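Sorting bits of old electronics without losing your temper

Posted Friday, November 25, 2022

Anyone who has taken a dead gadget to pieces knows the moment when a tiny part pings off the bench and joins its 400 relatives under the fridge. My answer is a metal tray with low sides and a raised lip, out in the middle of the table, and open bins to the left and right of it. Mine are Bilmont bins, bought in August, and they have already outlived two resolutions to be tidy.

Line the tray with plain white paper. Small dark parts show up on it, and you can scribble a note beside them. Keep the bins empty until you know what goes where.
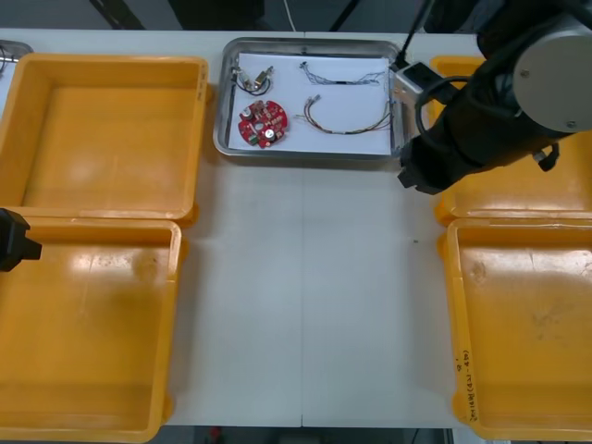
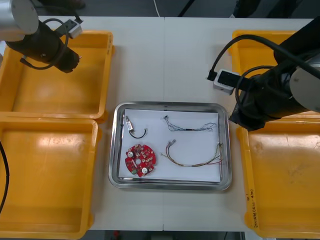
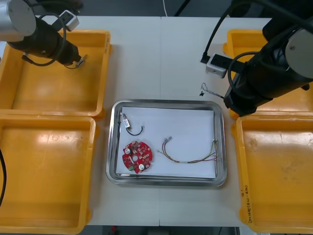 Stojan Leka writes that paper is all very well until you sneeze, and that he tapes his down at two corners. He also marks his bins on the front in pencil, having once changed his mind in permanent ink.

Fair enough, though my tape is in a bin somewhere. Loose wires go in last, coiled round two fingers. Boards I hold by the edges, and boards I can't identify go in a jam jar marked LATER, now almost full.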